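Puvo cell 2, manipulation bench: pre-run inspection, whiteboard wiping task
Checklist revision 4, March. Completed by Ilaria Santoro.

1. Emergency stop within reach of the operator's chair. Pass. Tested before power-up and again with the arm enabled.

2. Arm speed limited in the controller. Pass. Set to 400 mm/s. The Kanance default of 800 is not permitted on this bench with the guard open.

3. Fingertips clean, no splits in the black surface. Pass. Wipe down at each change of task.

4. Board fixed to table. Pass with comment. Clear tape at both right-hand corners. The tape at the near corner is creased and overlaps the writing surface. At the far corner the edges are lifting and a tab runs out on to the table. Replace both before the next session and keep the new pieces off the white area.

5. Start position clear of the board frame. Comment. The gripper must start over bare table. The near corner cap is too close to the left finger for a sideways first move, so the first move is to be straight up.
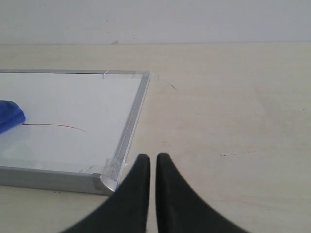 Sveva Fiore would rather see tape dropped from item 4 altogether: on the Lo Presti bench the board sits in a screwed bracket, and the check there is a push by hand and a look at two screws. She also asks that any shift of the board during a run be logged as a stop, even if the wipe is completed.

Accepted for logging. The bracket is on order from Mitix, part 417. Until it is fitted, item 4 stands as written.

6. Cloth condition. Pass. Blue only, some pilling allowed. Reject if threads hang free or if the cloth has picked up grit.

7. Grasp on cloth. Pass with comment. The cloth must be gathered between the fingers with no fold trapped behind the fingertips. A loose flap to one side is acceptable if it stays clear of the wrist.
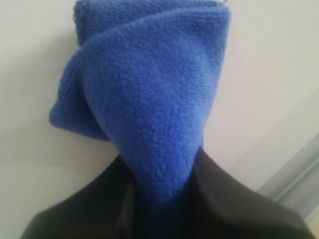

Grip force for this item is up to 52 N. If the cloth slips, stop and regrasp. Do not raise the force from the pendant.

8. Marker caps on, pens off the table. Pass.

9. Log file opened and operator initials entered. Pass. IS, 09:10.

Open actions: item 4, tape; item 5, add the upward first move to the start routine.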